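Review: the Ploluline hand-held gripper and the "no robot needed" training method

Filed under: Bench tests
Reviewed by Blagoje Angelovski

The claim on the Ploluline product page is a big one. Buy the hand-held gripper, have a person do a chore with it 300 times, run the recordings through the supplied training script, and your robot arm will do the chore too. No teleoperation, and no arm tied up for a week while somebody drags it through the motions. The method comes from a paper by Elfriede Albers and Ryota Sakamoto, and Ploluline sells the hardware with the paper's results table printed inside the lid of the box.

I have been burned by results tables before. So has Emília Šimek, who shares the bench with me at Prancombe and did half of the demonstrations for this review while muttering.

What you're buying

A trigger-driven parallel gripper, a camera mount, a license for the script, and a matching set of jaws for the robot side. Assembly took us an afternoon. The instructions skip the step where you set the linkage preload, and if you get it wrong the jaws close slightly out of line. Once we had it right they met squarely and stayed that way through the whole test. The trigger is stiff. After 40 demonstrations in a row my forefinger was done for the day, and I'd like to know how anybody got through the paper's full set without a rota.

The method, as far as the paper tells you

You record the view from the gripper and the opening of the jaws. Motion is recovered from the video afterward. A policy is trained on short chunks of that and then run on the arm, which sees the world from the same spot the human's gripper did. I have no quarrel with the idea. Matching the viewpoint is sensible and it saves a lot of ugly calibration.

My quarrel is with the evaluation. The headline figure comes from picking up blocks and cups, on one table, under one set of lights. There is a single paragraph on soft objects, and it says performance is "comparable." Comparable to what? There's no number, and no row in the table. The supplementary video shows soft-object runs, all of which succeed, and the paper doesn't say how they were chosen.

Thin plastic

We picked bags for our own test. They change shape every time you touch them, they're partly see-through, and they are what Baltodach, the packing outfit that asked us to look at this, would want handled. We also kept clear sheet material on the desk, which the paper's authors never did.

The human side went better than I expected. The jaw pads will take hold of a single fold of film if you come at it from the side, and you can feel through the trigger when you've got it. Emília was faster at this than I was. We recorded 300 demonstrations to match the recommended number, threw out 8 where motion recovery failed, and trained with the default settings.

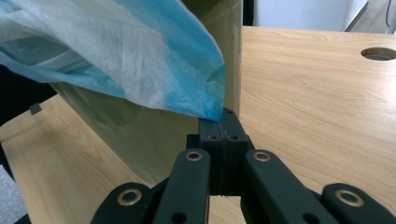 A fold of bag film held at the tips of the jaws, with the clear green-tinted sheet behind.

Then we put the policy on the arm and ran it 100 times with bags it hadn't seen. It got a hold of the film and kept it in 40 of them. Most of the misses were a near thing: the jaws closed just short of the fold, or came down on top of it and pushed it flat. Taking the clear sheet away helped, though we only had time for a handful of runs that way and I won't hang a percentage on them.

Is 40 out of 100 bad? For thin film, from a kit, with default settings, I've seen worse. It is a long way from "comparable," if the comparison is with the blocks. I wrote to Ploluline and asked for the soft-object numbers behind that paragraph. Damir Krasniqi in their support team answered within the day, politely, and sent me a link to the paper.

Against the Nedeljković rig

We still have the older Nedeljković teleoperation setup. It's slower to record on and everyone hates the foot pedal. But when a demonstration goes wrong on it, you know right then, with the arm in front of you. With the Ploluline you find out after training. I'd take the hand-held tool for rigid parts without much argument. For film I would want to see the same test run on both, and we haven't done it.

Verdict

Good hardware, stiff trigger, a decent script, and a paper that claims more than it shows. If your work is boxes and cups, go ahead. If it's bags, ask for the missing row in the table before you order, and budget for collecting a lot more than the recommended set.

Update, January: the new firmware loosens the trigger sensing a little. We have not rerun the bags.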